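Report on the Open Day at the Clernness Rehearsal and Recording Center

The open day at Clernness was held on 24 September 2023 and was attended by representatives of the regional music schools' association, members of four local heavy and progressive rock bands, and the general public. The undersigned visited on behalf of the association's equipment and facilities section.

Registration took place in the former loading bay. Visitors were divided into groups of 13 and each group was given a printed plan of the building. The plan did not show the new corridor on the north side, and two groups arrived late at their first stop.

Rehearsal rooms

The center now has 9 rehearsal rooms on the ground floor, all of them rented by the half day. Doors have been replaced throughout and the walls between rooms 4 and 5, long a source of complaint, have been rebuilt with a full air gap. A drummer from Dirkier played at full volume in room 4 while the group stood next door with the door closed. The kick drum could still be felt in the floor, but speech at a normal level was easy to follow. Room 7 was locked and was not shown.

House drum kits and bass cabinets are included in the hourly rate. Guitar amplifiers are not, and bands are asked to bring their own or reserve one in advance.

Recording floor

The upper floor has 2 control rooms. Studio A is built for full bands and has a live room with a high ceiling and movable panels. Studio B is meant for vocals, overdubs and mixing. Rui Serrano led this part of the visit and played back an unfinished mix by Soledetti, first with the rhythm guitars as recorded and then with a second pair of tracks added on each side. He explained that most metal bands who book the studio spend more time on guitar tone than on any other task, and that he now sets aside the whole first day for it.

A question was raised about tape. The center owns one machine, which is under repair, and it is expected back in October.

Performance

Chauhan closed the day with a short set in the small hall, which holds 100 people and was full. The band played mostly new material. Sound at the back of the hall was clear, although the vocals were low during the first song – this was corrected by the second. Earplugs were available at the door free of charge.
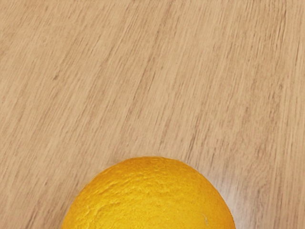
Iolanda Coutinho asked that one reservation be entered in this report: the half-day booking system favors bands who already have a record deal, and younger players who can only come after school are left with the late slots, when the last bus has gone. She would prefer a two-hour booking on weekdays, at least in the smaller rooms.

The center's management replied that shorter bookings had been tried in the past and had caused delays while equipment was moved in and out. It agreed to look at the matter again when the winter schedule is drawn up.

The section recommends that member schools be sent the current price list and the technical sheet for Studio B. Requests for group visits should be made to the center's front desk in writing.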